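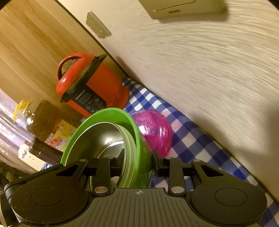
The woman who runs the only supper club in Prundton would like you to stop offering to help with the dishes. She has a system. You are not in it.

"People mean well," she says, "and then I spend the whole next morning looking for my ladle."

Her club is called Memura, a word she made up because every real one she liked had been taken by a spa. It has been going for seven years, seats 12, and serves whatever she feels like cooking. Guests find out what that is when it lands in front of them. There is no menu, no music and, after a bad evening with a ukulele, no open invitation to perform.

She came to cooking late. Before this she wrote instruction booklets for Hallari, a company that made garage door openers, and she still talks like someone numbering her steps. "I spent years telling people not to put their fingers in things," she says. "It prepared me very well for having guests in the kitchen."

The first dinner, one December, was a disaster she describes with real affection. The oven quit before the roast was done. She cut it up, fried it in batches and called it rustic. Two of the guests asked for the recipe. She made one up on the spot, and one of them still cooks it. "It's better than mine," she says. "I've had it. I was furious."

Money is a subject she approaches sideways. Dinner costs what the groceries cost, plus a little for gas and breakage. Last year, after everything, she cleared $2,000, most of which went to a plumber. A restaurant group called Amoah once asked if she would consider a second location. "I said I'd barely considered the first one."

What she will talk about at length is serving food at home, and how much fuss people make over it. She thinks matching plates frighten guests into sitting up straight. Her own ideas run closer to a blue-and-white checkered tablecloth and a stack of bowls nested by the wall, where anyone can reach over and take one. Soup, she says, forgives nearly everything, including the host. She has served it in summer. She has served it to a man who announced at the door that he didn't eat soup. 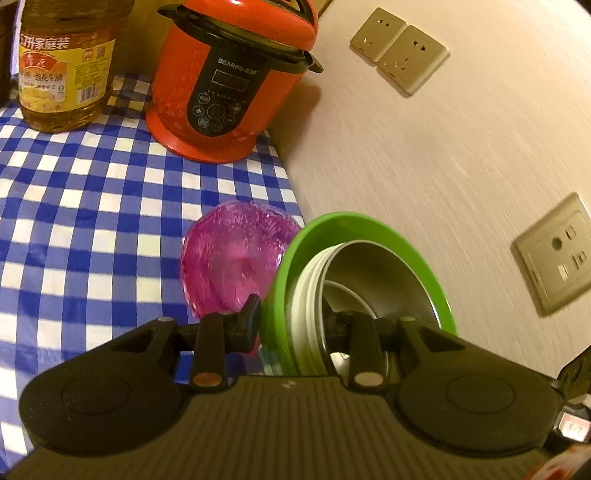

Conversation is the part she can't plan, though she has tried. For a while she put people with similar jobs together, until a table full of accountants discussed parking through all the courses. Now she seats guests in the order they arrive and passes the bowls down from one end, so that strangers have to deal with each other before they've had a chance to be shy. Couples get split up. "They can talk in the car," she says.

Does she ever think about quitting? Every time, she says, at the point in the evening when someone asks if there's a vegan option. Then she goes to bed, gets up, finds her ladle and starts writing a grocery list.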